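Kengate Reuse and Repair Partnership
Interim progress report to the Grandham Fund
Prepared by Beatrice Kombo, Programme Manager
Reporting period: April to August

1. Purpose of this report

The report sets out progress against the milestones agreed in the grant letter for the second year of the school uniform exchange. It covers collection, cleaning and repair, distribution to families, and spending. Matters on which the Fund's agreement is sought are listed in section 6.

2. Summary of progress

The exchange supplied 1365 garments to families in Kengate and the neighbouring villages during the period, against a full-year target of 2000. Demand was heaviest in August, as expected, and was met in full for primary sizes. Stocks of secondary blazers and boys' trousers ran short in the last two weeks of the month, and a waiting list was opened. Most families on the list have now been supplied.

Two further schools joined the scheme before the summer break. Both have agreed to hold a collection point in the main entrance and to include details of the exchange in their welcome packs for new pupils.

3. Collection and postal donations

Donations continue to arrive by two routes: collection points at schools and libraries, and the postal service introduced last autumn. The postal route was intended for households outside the town and has grown faster than planned. Parcels are now booked in each morning before 10 a.m. and passed for sorting by school and size.

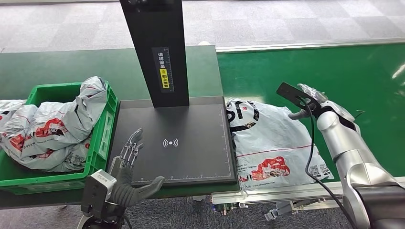 Plastic mailer bags in a green crate beside the scanning pad.

The cost of return postage remains the largest single pressure on this part of the budget. Finbarr Hayes, who leads on operations, has obtained a revised rate from Mohamedi Carriers for bulk returns, which takes effect from next month. Donors are also being asked to send no fewer than three items in one parcel. Early figures suggest that most are willing to do so.

4. Cleaning and repair

All garments are washed before they are checked for wear. Items needing a new zip, hem or button are sent to the sewing group at the Dosoten Centre, which meets on two evenings a week. The group repaired almost 100 blazers in the period. Garments that cannot be repaired are passed on for textile recycling, and badges are removed beforehand at the request of the schools.

The second industrial washing machine was delivered six weeks later than ordered. Drying space was limited until July as a result, and some stock intended for the June open day was held over. The backlog has since been cleared.
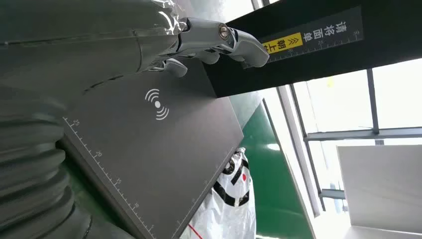
5. Finance

Spending to the end of August is within the approved budget. There is an underspend on staffing, caused by a delay in filling the part-time outreach post, and an overspend of 5 per cent on postage. The outreach officer is now in post. No change to the total grant is requested.

6. Matters for agreement

The Fund is asked to agree that part of the staffing underspend be moved to the purchase of secondary school blazers in larger sizes, which are rarely donated and are the most costly items for families to buy new.

The Fund is also asked to agree a revised date for the family survey. The survey was due to be sent out in September, but the schools have asked that it be held until after half term. The results would then be included in the final report.

A full breakdown of garments supplied, by school and by size, is attached as Annex A. The budget statement is attached as Annex B.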